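Como emparelhar e dobrar meias brancas sem deformar o elástico

Nível: básico. Tempo por par: menos de um minuto com alguma prática.

O método aplica-se a meias de algodão de cano curto ou médio, já secas. Não serve para meias de compressão, que devem ser guardadas estendidas, nem para meias de lã grossa, cujo volume exige apenas uma dobra.

O que é necessário

Uma superfície lisa e desimpedida, à altura da cintura. Uma gaveta com divisórias de 17 cm de largura ou mais. As divisórias Fimell encaixam sem ferramentas, mas uma caixa de cartão cortada à medida tem o mesmo efeito.

Passo 1. Separar

Retire do cesto apenas as meias e ponha de lado as que estiverem do avesso. Vire-as antes de começar. A costura da biqueira deve ficar por dentro e o calcanhar no lugar.

Passo 2. Identificar o par

Nas meias brancas a cor pouco ajuda. Compare primeiro a altura do cano, depois a largura do canelado e por último o desgaste do calcanhar. Duas meias do mesmo lote podem diferir no comprimento depois de 40 lavagens — nesse caso, prevalece o canelado.
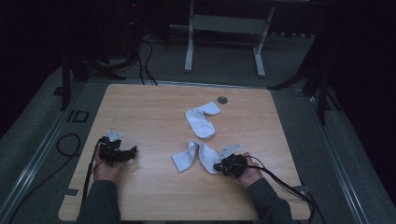
O alisamento determina o resultado da dobra. Uma meia torcida sobre si mesma esconde o calcanhar e não permite medir o comprimento; uma meia dobrada em L, com o cano para um lado e a biqueira para o outro, engana menos, mas também tem de ser endireitada. Sobre um tampo de madeira clara, como este, as meias brancas têm pouco contraste nas bordas, pelo que convém confirmar o contorno com os dedos. Segure o cano com uma mão e puxe a biqueira com a outra, sem esticar o elástico. Se o tampo tiver uma passagem de cabos, trabalhe na zona livre à frente dela.

Passo 3. Sobrepor

Coloque uma meia sobre a outra, com os calcanhares voltados para o mesmo lado e os canos alinhados. Diferenças de comprimento devem ficar na biqueira. Passe a palma da mão do cano para a ponta, uma única vez, para expulsar o ar.

Passo 4. Dobrar em três

Leve a biqueira até dois terços do comprimento. Dobre o cano por cima. O conjunto deve formar um retângulo que se mantém de pé. Se abrir, a primeira dobra ficou curta.

Não vire o cano de uma meia sobre a outra para formar uma bola. O elástico fica em tensão permanente e perde força de um só lado.

Passo 5. Arrumar

Disponha os retângulos na vertical, com a dobra para cima. Deixe folga de 2 cm por divisória — sem ela, retirar um par desfaz os vizinhos.

Meias sem par

Guarde-as num saco à parte e reveja-o em março, na troca de estação. Endang Hutapea, que reviu este guia, prefere prendê-las com uma mola no interior do armário. Ambas as soluções funcionam, desde que as meias soltas não voltem à gaveta.

Texto: Bautista Ojeda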